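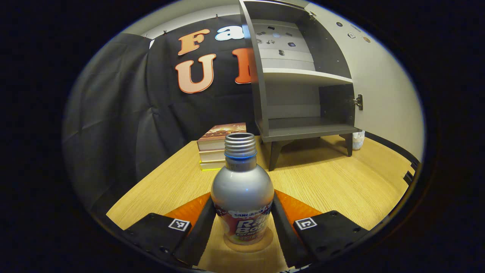
Bottle Collecting: Your Questions, My Answers

Get my newsletter! One email a month, no spam, unsubscribe whenever you like.

I've been keeping empty drink bottles on purpose for long enough that people now write to me with questions, and I kept typing the same replies over and over. So this page is all of them in one spot. I last went through it on October 26, 2020, and I add to it when I get a new one I like.

What do you collect?

Soda and soft drink bottles, mostly glass, plus a growing shelf of metal ones. I don't do beer, wine or milk. Milk bottle people are lovely but they have their own clubs and their own (very strong) opinions, and I only have one spare room.

How many do you have?

My list is at 200 right now. It was higher, but I had a big clear-out in July when we moved to Clivcombe and I had to wrap every single one in newspaper. That'll make you think hard about duplicates!

Do you have to drink what's in them?

No, but I usually do. If I buy something new off the shelf I drink it and write down what I thought. Old full bottles are another matter. Please don't drink from anything you found in a barn. I don't care how good the cap looks.

Full or empty, which is better?

People argue about this a lot. Some collectors pay more for a full one with the seal unbroken. I keep mine empty, because I had a glass bottle of something orange burst on me one summer and I was finding sticky spots behind the bookcase for weeks. Empty is lighter too, and my shelves aren't great.

How do I clean them?

Warm water, a drop of dish soap, and a skinny bottle brush. Let it soak first, then swish, rinse, and stand it upside down on a rack overnight. For crud at the bottom of a glass bottle I put in a spoonful of uncooked rice with some soapy water and shake it around. Works great. I wouldn't use the rice trick on thin metal, and keep anything scratchy away from printing.

Mine has a paper label. Will it come off?

If you soak it, yes, probably! So don't soak it. Fill the inside only, hold it by the neck, and wipe the outside with a barely damp cloth. I lost a really pretty label from a little outfit called Zetard that way, my first year, and I'm still annoyed with myself.

Should I keep the caps?

I wish I'd started sooner. I threw away caps for ages and then decided I wanted them after all. Now they go in a small envelope with the bottle's number written on it. Don't screw a cap back on a bottle that's still damp inside, you'll get a smell you won't believe.

Where do you find them?

Import groceries are my favorite, especially the ones with a cold case near the register where everything's sold one at a time. After that: yard sales, flea markets, and friends who travel. There's a swap meet over in Cendham with 40 tables and I go every time I can get a ride. Get there early, bring small bills, and bring a box with dividers (liquor stores will often give you one).

Can I dig for old ones?

Only with permission from whoever owns the land, and with thick gloves. I've done it twice and came home with two cracked necks and a lot of mosquito bites, so I'm not the person to ask.

How do you display them?

Plain shelves, away from the window. Sun is rough on ink and paper. I group mine by color and not by country, which drives other collectors nuts, but it makes me happy when I walk in. Put a strip of that rubbery drawer liner down first so they don't creep toward the edge when a truck goes by.

How do you keep track of everything?

A spreadsheet. Number, drink, where I got it, what I paid, any dings. I tried an app called Aryee for a while and it was nice to look at, but it wanted a photo before it would save anything and I'm too lazy for that. A notebook is fine too. Just start before you have a lot, please. I started late and there are bottles I still can't place.

What's the most you've paid?

59 dollars, for a green glass one with a raised pattern, and I haven't told everyone in my house that. Most of mine cost whatever the drink cost.

Are mine worth anything?

Maybe, but I can't price them from an email. Look at what similar ones have sold for (sold, not what somebody's asking) and check yours for chips around the lip. A seller once tried to get 1000 dollars out of me for something I had two of at home.

How do I mail one?

Wrap it, box it, then put that box inside a bigger box with padding on all sides. Shake it. If you hear anything move, open it up and add more paper.

Will you trade with me?

Yes, happily! Send me a list of what you have and what you're after. I'm slow in summer and I only mail on weekends, but I do answer everybody.

We use cookies to make this site work. By continuing to browse, you accept our use of cookies.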